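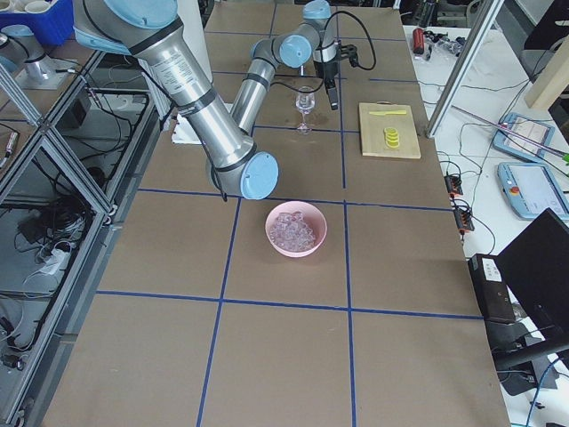

Figure 1. Work table marked off with blue tape.

Bus Stop Shade in Akdale
Vega Gallardo
October 2, 2021

1. Question

The Manzano line runs from the Akdale library out to Tindmont and back. In summer a lot of riders wait in full sun. I wanted to find out which stops have shade in the middle of the afternoon and whether people already change where they wait because of it.

2. Method

I picked nine stops on the Akdale end of the line and visited each one between 2 p.m. and 4 p.m. during June. At every visit I wrote down the temperature at bench height, the source of any shade (tree, shelter roof, building), and where each waiting rider was when the bus came into view. A rider was marked as "shade" if the head and shoulders were out of the sun. Riders who walked up with the bus already at the curb were left out. In total I recorded 849 riders.

I kept the thermometer out of the sun behind a piece of cardboard and gave it five minutes to settle. On my first two visits I forgot the cardboard, so those temperatures are not used, but the rider notes from those days are.

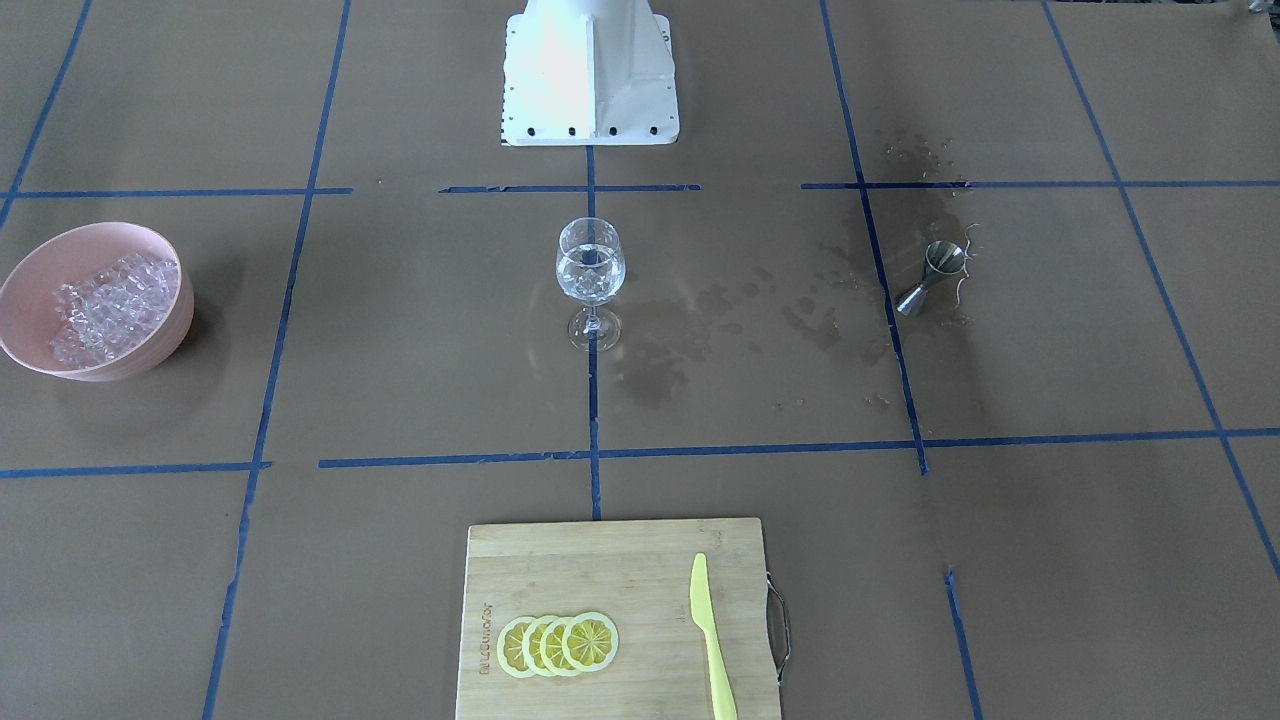 The notes were made on paper and typed into a spreadsheet the same evening. I used one sheet per stop, with the visit number in the corner. Cloudy visits were marked with a C and kept separate, and none of the results below include their temperatures.

3. Results

The stops fall into two groups. Five have a tree or a building close enough to shade the bench by 2 p.m. The other four have a shelter, but the roof is clear plastic or the sun comes in under it from the side. At those four the bench was in full sun for the whole visit.

At the sunny stops, over 400 riders were recorded, and most of them were not at the bench. They stood behind the shelter, under an awning, or against a wall across the sidewalk. The stop outside the Sarnarik furniture store was the clearest case. Its bench was empty on every sunny visit, while people lined up along the store wall. Two drivers told me they slow down there early so riders have time to cross the sidewalk.

At the shaded stops riders mainly used the bench and stood only when it was full.

4. Problems

I worked alone, so at busy stops I may have missed people who moved just before the bus arrived. I also did no morning visits. The stop by the library faces east and is probably much worse before noon than my numbers show.

5. Next steps

I would like to repeat the visits in the morning and add the Tindmont end of the line, where the stops have no shelters. The spreadsheet and the stop sketches are in the class folder.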